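Wall AC in small office, white pipes run along ceiling. Box them in or leave exposed?

Asked by Joon-young Yook

Small office, light gray walls, white ceiling. The AC unit is high on one wall and its pipes run along the wall to the corner. A larger white run follows the ceiling line, held with a bracket.

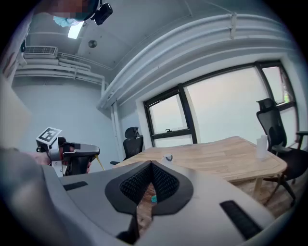
Landlord allows a removable cover. Materials quote from Cabrera is 768 for the full length. Is a drywall box worth it, or should I use plastic trunking?

3 answers

Maribel Tamayo
Leave it. Paint it the wall color if it bothers you.

Walter Restrepo
Trunking. A drywall box has to be cut open for any leak repair, and it doesn't count as removable. Check the drain line first: it needs a steady fall, 15 mm per meter is what I use. Also keep any cover clear of the window. Yours has a deep recess with black frames and a handle on the crossbar.
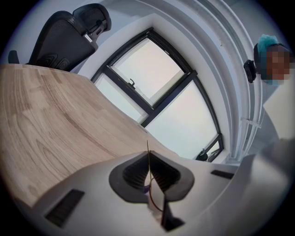 Measure the sash swing before fixing anything on that side. At 90 degrees open it should clear the cover by a finger width. Buy the corner pieces in the same series as the straight lengths, as profiles differ between makers.

Elvira Chambi
We used Verkico trunking in January. Lids yellowed a bit, otherwise fine. Don't glue them.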